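# 낡은 게임기랑 패드, 집에서 손보고 챙기는 요령

우리 집에는 13년 된 거치형 게임기가 아직 현역으로 있다. 이름은 스티멜(Stimel). 요즘 애들은 모를 텐데, 우리 동네에서는 한때 다들 이걸로 모여서 놀았다. 카순 아마라싱게랑 밤새 격투 게임을 하던 것도 이 기계였고, 그때 쓰던 그라벤트(Gravent) 패드도 아직 버튼이 다 먹힌다! 비결이랄 것까진 없고 그냥 내가 쓰는 방법을 적어 둔다. 순서는 생각나는 대로다.

## 패드가 끈적일 때

손잡이 고무가 끈적해지는 건 오래된 패드면 거의 다 겪는다. 물티슈로 문지르면 그날은 괜찮은데 며칠 있으면 또 끈적하다(내가 한참을 그렇게 했다). 지금은 극세사 천에 소독용 에탄올을 조금만 묻혀서 닦는다. 조금만! 천을 손으로 눌렀을 때 방울이 맺히면 너무 많이 묻힌 거다. 먼저 배터리를 빼고, 눈에 안 띄는 뒷면 구석부터 문질러 보고, 색이 묻어 나오지 않으면 그때 앞쪽으로 넘어온다. 인쇄된 글자 위는 피해 가는 게 좋다. 나는 선택 버튼 옆 글씨를 그렇게 날려 먹었다.

버튼 틈새는 이쑤시개로 훑는다. 나무 이쑤시개 끝을 살짝 씹어서 뭉툭하게 만들면 플라스틱이 안 긁힌다. 좀 지저분하게 들리겠지만 내 패드니까 괜찮다.

## 카트리지 단자 닦기

입으로 후 부는 거, 이제 그만하자. 나도 어릴 때는 그게 정식 절차인 줄 알았다. 면봉에 에탄올을 묻혀서 단자 방향대로 위아래로만 닦고, 마른 면봉으로 한 번 더 훑는다. 면봉은 80개들이 싼 걸 사도 되는데 솜이 잘 풀리는 건 안 된다. 솜털이 단자에 끼면 그걸 빼느라 핀셋 들고 또 앉아 있어야 한다. 닦은 카트리지는 바로 꽂지 말고 차 한 잔 마시고 와서 꽂는다.

아라시 라히미는 지우개로 문지르던데 나는 별로 권하고 싶지 않다. 가루가 생기고, 금도금도 같이 닳는 느낌이라서. 이걸로 우리 둘이 꽤 오래 티격태격했다. 아직 결론 안 났다.

## 부엌 한쪽에 게임 자리 만들기

작업방이 따로 있으면 좋겠지만 우리 집은 부엌이 곧 작업방이고 오락실이다. 그래서 밥때가 되면 전부 치워야 하고, 치우는 게 귀찮으면 결국 게임도 안 하게 된다. 이것저것 바꿔 보다가 지금 방식으로 자리를 잡았다.
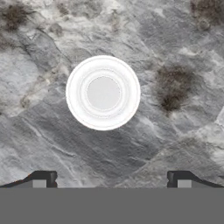
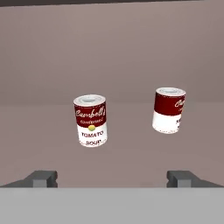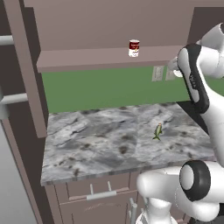

게임기 본체는 조리대에서 제일 먼 쪽에 두는 게 맞다. 기름기가 팬에 들러붙으면 먼지가 떡이 돼서 분해 말고는 답이 없다. 뜯어 본 사람은 그 냄새를 알 거다. 어쩔 수 없이 선반을 같이 써야 하면 선반 위를 확 비워 두는 게 먼저다. 마지막 사진의 선반에는 수프 캔 하나만 서 있는데, 딱 그 정도로 휑해야 본체 양옆에 바람길이 생긴다. 나는 향신료 병이랑 본체를 나란히 뒀다가 통풍구 안에서 후춧가루를 발견한 적이 있다. 그 뒤로 병은 전부 서랍행! 그리고 선반 바로 위에 장이 있으면 본체를 세우기 전에 위쪽 여유부터 재 보자. 우리 집은 17센티미터가 남는데 눕혀 놓으면 넉넉하고 세우면 꽉 낀다. 그래서 눕혔다.

선은 벽 쪽으로 몰아서 빵 봉지 묶는 끈으로 묶는다. 케이블 타이는 한 번 조이면 잘라야 풀리니까 자주 옮기는 집에는 안 맞는다. 끈마다 마스킹테이프를 감아서 '전원', '화면', '패드 충전' 이렇게 써 두면 급하게 치웠다가 다시 꽂을 때 정말 편하다. 테이프는 밝은색으로. 검은 테이프에 검은 펜으로 써 놓고 한참 노려본 사람이 나다.

## 디스크 흠집

얕은 흠집은 부드러운 천으로 안쪽에서 바깥쪽으로 곧게 닦는 것만으로 읽히는 경우가 꽤 있다. 빙글빙글 돌려 닦으면 안 된다. 치약 쓰는 방법도 돌아다니던데 제품마다 알갱이가 달라서 나는 안 쓴다. 카순이 2000방 사포로 갈고 광택제로 마무리하는 걸 옆에서 본 적은 있다. 그 디스크는 살아났지만 나한테 하라고 하면 못 하겠다. 해 보고 싶으면 버려도 되는 디스크로 먼저 연습하고, 물을 묻혀 가며 살살, 꼭 곧은 방향으로. 라벨 면이 벗겨진 디스크는 갈아 봐야 소용없으니 손대지 말자. 데이터 층이 그쪽에 있다.

## 스틱이 저 혼자 움직일 때

캐릭터가 자꾸 왼쪽으로 걸어가는 그 증상이다. 우선 게임기 설정에서 보정부터 한다. 그래도 안 되면 전원을 끄고 스틱을 한쪽으로 기울인 다음 틈으로 먼지 제거용 에어를 짧게 뿜는다. 캔은 꼭 세워서 들 것. 기울이면 차가운 액이 같이 튀어나온다. 내 나자리(Nazari) 패드는 이렇게 해서 한 계절을 더 버텼고, 다시 흐르기 시작해서 결국 스틱 부품을 갈았다. 납땜이 필요한 패드라면 수리점에 맡기는 것도 방법이다. 나는 첫 납땜에서 기판 패턴을 하나 뜯어 먹었다…

## 장마철 보관

8월에 제일 신경 쓰는 게 습기다. 종이 상자째로 바닥에 두면 상자부터 울고 곰팡이가 올라온다. 뚜껑 있는 통에 제습제를 같이 넣고, 제습제가 카트리지에 직접 닿지 않게 사이에 키친타월을 한 장 깐다. 김 봉지에 들어 있던 제습제를 모아 쓰는 것도 해 봤는데, 이미 습기를 먹은 게 섞여서 별로였다. 새것으로 사자.

건전지 넣는 패드나 휴대용 기기는 넣어 두기 전에 건전지를 꼭 뺀다. 그랄섬(Graltham) 휴대용을 그냥 넣어 뒀다가 다음 해에 꺼냈더니 스프링에 하얀 가루가 잔뜩이었다. 알칼리 건전지에서 샌 거면 장갑을 끼고, 면봉에 식초를 살짝 찍어 닦은 다음, 에탄올로 한 번 더 닦고 바짝 말린다. 지금은 통 뚜껑 안쪽에 '건전지 뺐음?' 하고 큼지막하게 써 붙여 놨다.

다음에는 브라운관 텔레비전 옮기는 얘기를 써 볼까 하는데, 그 전에 허리부터 좀 나아야 한다.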